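Proltley Household Sorting Project
Progress report to Brorevora, second period (to the end of May)

1. Where we are

The grant asked us to settle on a standard set of containers for shared tables, the kind of thing you put out so that small items stop migrating to the floor. At the start of the period we had opinions. We now have a table, a set of baskets and fewer opinions, so I am calling it progress.

The table gave us more trouble than the baskets. The old one had a dark top, and every dark item we placed on it promptly went missing in plain sight. The replacement is white and flat and hides nothing, including crumbs, lint and whatever it is that baskets shed. Wiping it down is now part of the routine at the start and end of each sorting session, and the routine sheet has been amended to say so in larger type. 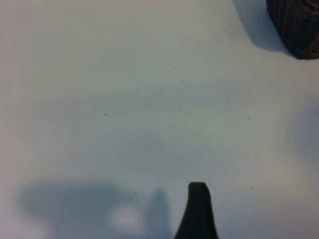

Başaran wrote back on the first draft of this section that a white top is fine for finding things but will look tired by the end of the year, and asked whether we had priced a light gray one. We had not. We have now, and the difference is small enough that the next table will probably be gray, assuming there is a next table.

2. Baskets

We looked at plastic tubs, fabric bins and woven baskets. The tubs were cheap and loud. Anything hard dropped into one could be heard in the next room, where the people in the next room had views. The fabric bins were quiet and slumped over whenever they were less than half full, which on most days was all of them.

Woven won. A dark basket on a white table is easy to find even for someone who has mislaid their glasses, the rim gives you something to aim for, and the rounded corners are kinder to sleeves than the square ones we tried first. The drawback is dust, which settles into the weave and comes out again only when you are carrying the basket past something clean. We have tried a damp cloth, a dry brush and resignation. The brush is ahead.

Our practice items are still soft balls and other small, light objects that do no harm when they miss. We started with a mixed bag of household odds and ends and gave that up after the keys. Pale colors have been the most useful inside a dark basket, as you can check the contents from a standing position and carry on with your day.
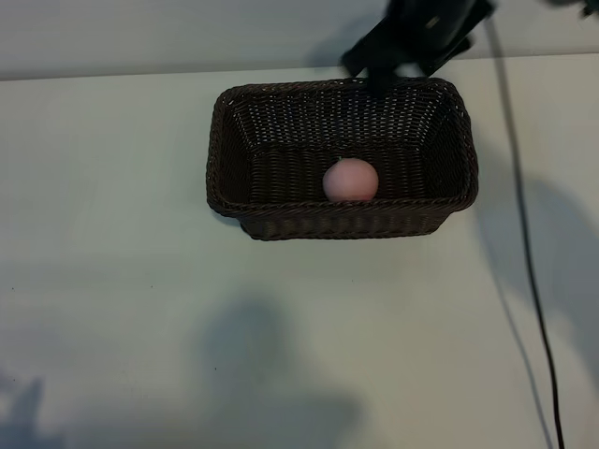
Pink ball in the dark woven basket, on the white table.

3. Placement

More thought has gone into where a basket sits than I would have liked to admit to a funder. Too near the front of the table, it gets elbowed. Too near the back, people throw, and the throwing is not good. The routine sheet now asks for it to be set back from the front with the long side facing whoever is sorting. Feedback from the Jotovport site was that this is obvious. Jotovport is also the site that kept its basket on a chair until April.

4. Money

Of the 4,000 dollars awarded, 2,171 has been spent. The table was the largest item by a distance. Baskets came to 196 dollars, including two returned for being a brown that the catalog considered black. We are holding 1,000 for the second site's furniture and would like to keep holding it until Jotovport sends its measurements, which it has promised to do more than once. The remainder covers printing, cleaning supplies and postage on the returns.

5. Problems

The labels do not stick to wicker. Tie-on tags do, in the sense that they are tied on, but they spin around and show their blank side. We are printing both sides of the next lot.

Storage is also tight. The baskets taper enough to nest, and once nested they do not care to be separated. Stacking them with a sheet of paper in between has helped.

6. Next period

Finish the routine sheet and get it down to one page. Deliver the second set of baskets to Jotovport, with or without measurements. Try lidded baskets for the items that roll. We would also like Brorevora's decision on the gray tabletop before the summer order goes in, and a yes or no by email will do.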